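Ticket 600 – Cirico two-arm assembly cell, Dradik site
Opened: 1 October 2020
Status: Monitoring
Fault: grip-force alarm 51 during leg insertion.

The cell was stopped between cycles and the work area was inspected. Parts and both arms were found within their permitted zones. 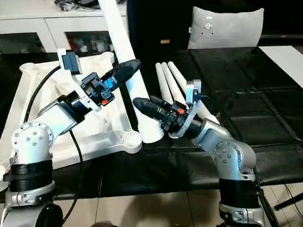
Work area with white frame and loose legs.

The wrist cameras were then checked. Exposure on one unit is set too high for white plastic, and surface detail is being lost.
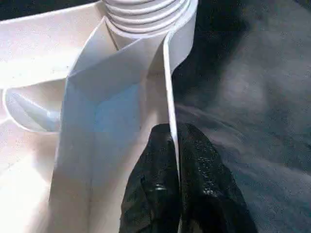
Photo: Nisbet Service Desk

Exposure was reduced by 20 percent in the Bruvari settings page. The second unit was left unchanged. Finger coverings were reviewed next.
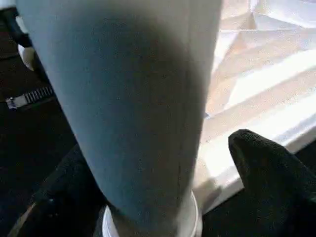 Gripper fingers on either side of the part, wrist camera view.

Coverings are to be replaced if the alarm returns within 3 shifts.

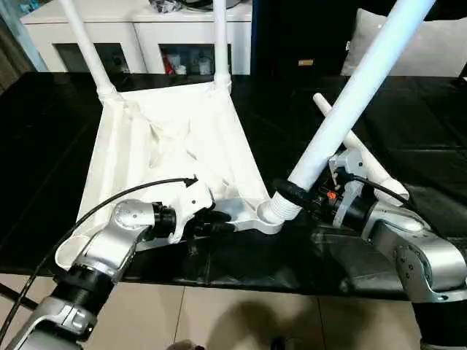

Alarm 51 is raised when the two arms report unequal load. The force limits were compared with the commissioning record from June and no difference was found. The right gripper should close on the thick leg just above the ribbed connector, as it does here – a higher grip increases the load on the wrist. The taught point has been saved under a new name.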